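Über uns – Prüfstelle für Greiftechnik
Caltura GmbH, Standort Utetton 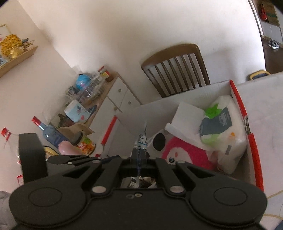 Foto: Olaia Llorente / Caltura

Die Caltura GmbH prüft und vergleicht Greifer, Roboterarme, Kameras und Steuerungen im Auftrag von Herstellern und Anwendern. Das Unternehmen beschäftigt 17 Mitarbeitende und unterhält 2 Prüfräume in Utetton. Die Leitung obliegt Solène Charpentier.

Schwerpunkt der Arbeit sind handgeführte Greifer mit Kamera. Sie werden an Gegenständen des täglichen Gebrauchs erprobt, etwa an kleinen Kunststoffflaschen, Gläsern mit Deckel oder verpackten Papierrollen. Geprüft wird in möblierten Räumen und an Kartons, wie sie auch in Haushalten stehen. Jede Prüfreihe umfasst 1000 Greifvorgänge je Fingerpaar; gewertet werden Haltekraft, Wiederholgenauigkeit und Bildqualität.

Für Vergleiche an fest montierten Armen nutzt Caltura den Prüfstand Pesau, der gemeinsam mit dem Ingenieurbüro Espinoza entwickelt wurde. Steuerungen verschiedener Bauart lassen sich dort unter gleichen Bedingungen betreiben – auch im Dauerlauf. Die Ergebnisse gehen ausschließlich dem Auftraggeber zu.

Anfragen zu Prüfterminen ab November nimmt Olaia Llorente entgegen.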